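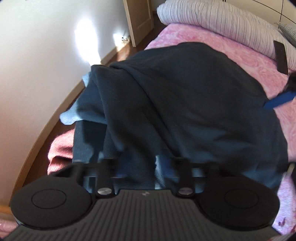 Dark garment on the pink blanket, light from the left.

July, 8:40 a.m. Perkeck poetry chapbook, second proof

Final text in from Divina. 14 poems, 666 lines counting titles and the two epigraphs. Her count and mine now agree. The earlier mismatch was stanza breaks exported as empty paragraphs in the Mohammed sequence; stripped them and set the spacing in the paragraph style.

Turnovers are still the main problem. At the current measure the long-line poem by Anjani Ngui turns over on nearly every line, and the indent reads as a new line of verse. Tried three things:

- type down half a point: fewer turnovers, but the page looks gray next to its neighbors
- outer margin narrowed: fixes most, thumb sits on the text
- indent doubled on turnovers only: reads correctly, no change to line count

Going with the doubled indent. Sent her a PDF of the spread before lunch. She wants the break after "salt" kept even if it costs us a short page. Fine.

Stanza breaks at page foot: two cases, pages 9 and 22. Nothing in the text tells the reader whether the stanza ends there. Moved one line over on 9. Page 22 can't move without dragging the title of the next poem, so left as is and flagged for Wahyudi.
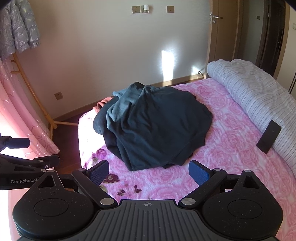

Dark garment, heaped. Rose-print blanket.

1:15 p.m. Paper

Wahyudi confirmed the Tustodwood uncoated for the inside. Run is 1000 copies, two sheets per copy, 2140 sheets ordered. The overage has to cover makeready and folding spoilage both. Tight. Last job on this stock lost most of its spoils to cracking at the second fold, grain the wrong way. Grain direction is written on the order this time. Check the wrapper on delivery anyway.

Show-through: held the proof against the window, titles visible from the back but not the body text. Acceptable.

3:30 p.m. Cover

Aisyah's lettering cleaned up and placed. The g in "Bondarholm" closes up at spine size. She is redrawing the bowl. Spine may be too thin to carry type at all; make a blank dummy first, then decide.

Zulkifli read the whole proof aloud against copy. Four corrections: one dropped comma, one straight apostrophe, "gray" spelled both ways in the same poem (query to author, may be deliberate), wrong folio in the contents list. All in except the query.

To do
- blank dummy, sewn, trimmed
- new g from Aisyah
- answer on gray/grey
- p. 22, Wahyudi to look
- acknowledgments still missing two magazine credits, ask Divina

We use cookies to remember your settings and count visits. Accept all | Manage preferences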